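November, evening

Got home a bit after 5 and want to get this down before tea, or I'll forget half of it. The open day at Walten was today. I nearly didn't go. The car park fills early and I thought it would be mostly brochures, but a flyer had been on our noticeboard at work for weeks and I had the leave owing.

The site is out past the Flusanitz depot, further than I remembered. You sign in at a counter, they give you a sticker and a pair of safety glasses, and you wait in a corridor with vending machines until there are enough people for a group. Ours had 8 in it, mostly retired blokes and one family with a pram.

First stop was the old packing line, which wasn't running. We got a talk about it anyway. Then the warehouse, where little flat carts follow a strip on the floor, and stop if you put your foot out. The kids liked that. I thought it was slow, but the guide said slow was what they wanted in a shared aisle.

The part I'd gone for was in the back building. Ruiz-Ortega, the outfit that supplies the hands, had a bench set up under the lights with two arms, one either side, and a glass and a bottle of water to work with. I had a spot on the screen side, where they put up the view from the head camera.

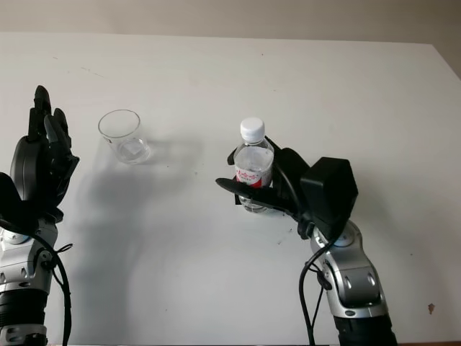
Bottle in the right hand, glass waiting. Back building, morning group.

I hadn't expected the hands to have so many joints. The ones I've seen before were two flat jaws that open and shut. With these, the thumb lies straight across the front of the bottle and the other fingers go round behind, a fair bit like how I'd hold it myself. The woman running the bench said a thin plastic bottle is harder than a solid block, because it gives when you squeeze and the weight shifts with the water. A solid block they'd been happy with for ages. She said soft packaging was where most of their time had gone this year.

Somebody asked if it knew what a bottle was. She said it worked from the camera and from what the fingers reported, and that it had been shown the job a great many times by a person first. They number every run. The last one in the log on the laptop was 2071, and she said that was for this one job only – they started again from one when they changed the hands over.

I asked what happens when it drops one. She said they pick it up and write it down.
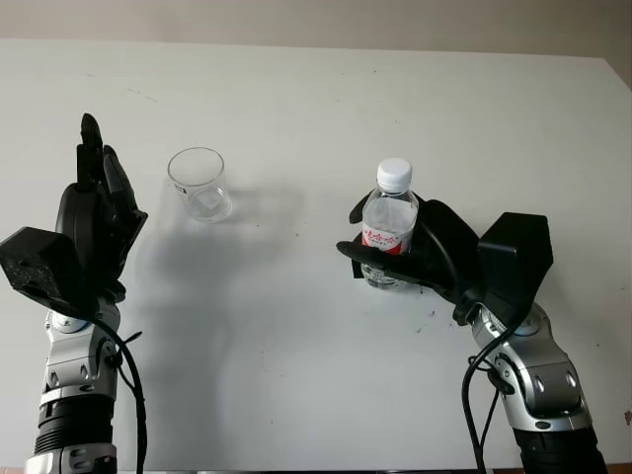
There was also a question about jobs, as you'd expect. The guide took that one and gave the usual answer about lifting and night shifts. One of the older men wasn't having it and said so. They went back and forth for a few minutes, politely enough, and then we were moved along for the next group. I'd have liked longer at the bench. We had almost 20 minutes in the building altogether and a good part of it went on that argument.

Lunch was a sausage in bread out the front, gold coin donation. Sat on the low wall and ate it with the pram family. Their eldest wanted to know if the robots got lunch.

Afterwards there was a short film about Dema, the software side of things, in a room with no air. I lasted 2 chapters of it and slipped out. Picked up the leaflet instead and will read it on the weekend. It has a page on the hands with the grip strengths, which I meant to ask about and didn't.

Home by the back road. Stopped for milk and chook feed. The gate latch has gone again, so that's tomorrow's job, and I need to ring about the gutters before they close for the year.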